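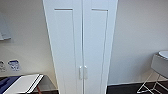 No. 157

Posted July 17, 2023

Two doors that meet in the middle are a good test of whether your rules for a home robot are any use. There is one seam, two small handles side by side at the same height, and everything is the same white. A person opens it without thinking. For a robot you have to write things down, and I have spent most of the time since May writing them down.

I do the task sheets for our tests at Onar. A task sheet says what the robot may do, what it may not do, and when it has to stop. Ours had grown to 10 pages and people had quit reading it. Junhao Wei asked me to get it down to one page for tall cabinets, and this post is what I ended up with. Drawers and fridges get their own page.

Before the first run

Check that the cabinet is fixed to the wall. If you can't confirm it, treat it as not fixed and don't let the robot pull. A tall narrow cabinet can tip, and the higher up the pull, the easier it goes.

Open both doors by hand, all the way, and watch where the edges travel. Anything standing in that path gets moved before the run. Small side tables are the usual trouble. They have light legs that spread out near the floor, and an arm that is working at handle height can be well clear of the top while the base catches a foot.

Write down what is on the shelves. Glass, liquids and medicine come out first, whether or not the shelf is part of the task.

During the run

One door at a time. Name the door on the sheet as left or right, always from the front of the cabinet. We had two sheets that used the robot's left and one that used the cabinet's left, and I don't want to go through that again.

The robot grips the handle and nothing else. No prying at the seam, even if the handle slips. The door panels are not a push surface for opening, only for closing, and then near the handle side.

If the door does not move under the set force, stop. Do not raise the limit in the middle of a session. Ivan Polishchuk and I disagreed on this one for a while. He wanted a second try at a higher setting, as they do at the Sorkport site. I wanted the run logged as a failure with the setting as it was. We went with mine for now, and he has his objection in writing at the bottom of the sheet.

Nobody reaches between the arm and an open door. If something falls, it stays on the floor until the arm is parked.

White on white

A matte white handle on a matte white door is hard for some depth cameras, and people like to fix it with a piece of tape. The rule is that tape has to be listed. A run with a marked handle and a run with a plain handle go in separate tables. Of the last 100 runs I went back through, I had to throw out 10 for missing notes on this — a dull way to lose an afternoon.

Same with lighting. If you turn on a lamp, write it down.

After the run

Close both doors by hand and look at the gap between them. If it has changed, report it before the next run. Hinges drift with use, and at 1,000 cycles we check the screws regardless.

The old Lysenko sheet also asked for a signature after every run. I took that out. One signature per session is enough.

The page still runs four lines over, and I am trying to decide whether the shelf list can move to the back. The drawer sheet for Muveck is next.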